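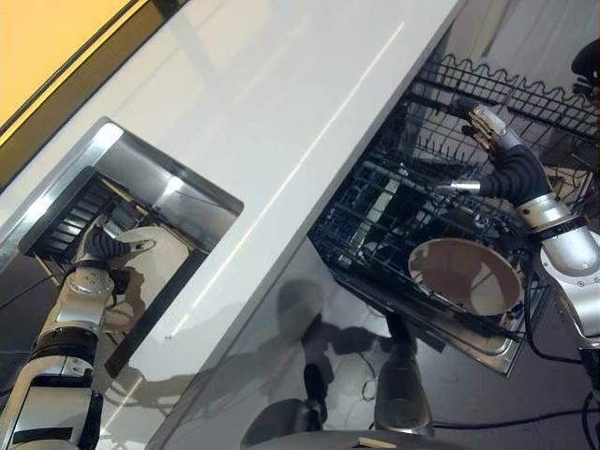

Water in Suldale has been harder since the spring, when Pornitz moved the lower half of the village on to the new borehole at Doltden. The company's latest figure for our zone is 425 milligrams of calcium carbonate per litre, up from 196 when we were on the reservoir supply. It is safe to drink. You will notice it first in the kettle, then around the taps, and then on anything shiny, such as the metal rim of a stainless steel sink set into a glossy white worktop, where every drop that dries leaves a ring. Wiping the rim with a dry cloth after washing up keeps most of it off. For scale that has already built up, use white vinegar on kitchen roll, leave it for ten minutes and rinse well. Keep vinegar away from marble and limestone.

Several readers have asked whether the change is permanent. Rizal Govindasamy wrote to Pornitz in April and was told that the borehole will stay in use while the reservoir lining is repaired, and that the supply will be looked at again after that. They would not give an end date. Houses above the chapel are still on the old supply and need do nothing.

If you have a combination boiler, mention the hardness figure at your next service. Fikri Ismail in Mill Lane had a heat exchanger replaced this summer and the fitter put it down to scale. A scale reducer on the incoming pipe cost him about £70, plus fitting. A full softener costs a good deal more and takes up cupboard space, and you should keep one unsoftened tap for drinking.

Washing machines need more powder than before. The packet gives separate amounts for soft, medium and hard water, and we are now in the last column. Dishwashers have a hardness setting of their own, usually changed by holding down a button with the machine switched on but not running.

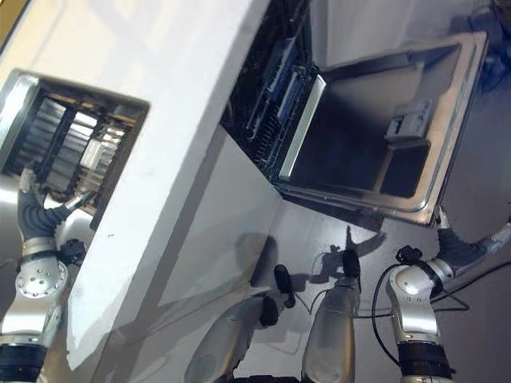

The instruction book will say which number to choose. Top up the salt as well, even if you use all-in-one tablets, and check that the cap is screwed down tight before you run a wash.

Test strips are available from Sulastri Simanjuntak at the post office counter, 2 per household while they last. Dip one in cold water from the kitchen tap and compare it with the chart on the packet. She would like to know the result and your street, so that we can print a map in the next issue.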